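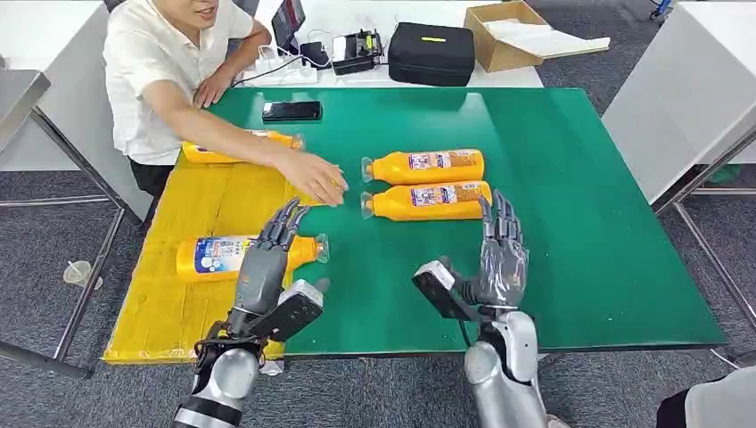
*Orange bottles on the green table.*

April, by the Kurndale list maintainers

# Kurndale Shelf Labels

A plain-text collection of what shops in Kurndale print on the little tags under their goods. We wanted to know how one town could spell "detergent" so many ways. Now we have a dataset, and the spelling has not improved.

## What's in it

- `tags.csv`: one row per tag, typed exactly as printed
- `shops.csv`: the 12 shops, with opening hours that were right when we asked
- `fixes.csv`: our guesses at what the tag meant

Prices are kept as text. The Tomance corner store writes "2 for the usual" and no number column has survived it.

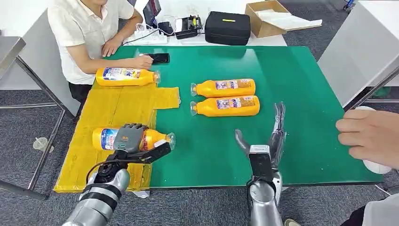 Rows from Nkuna Market come in twice, once for the front door and once for the back, where the same goods cost a little less. Please don't merge them. We did that in version 2 and heard about it at the register.

## Known problems

- Zodik tags fade in the window, so about 7 rows have a blank price.
- Capital letters mean nothing. Leave them alone anyway.
- "Fresh" appears on a mop.

## Use

Free for any purpose. If you build a price tracker on this, check the tag before you argue with the shop. Corrections go in `fixes.csv`, one per line, with the shop's name first.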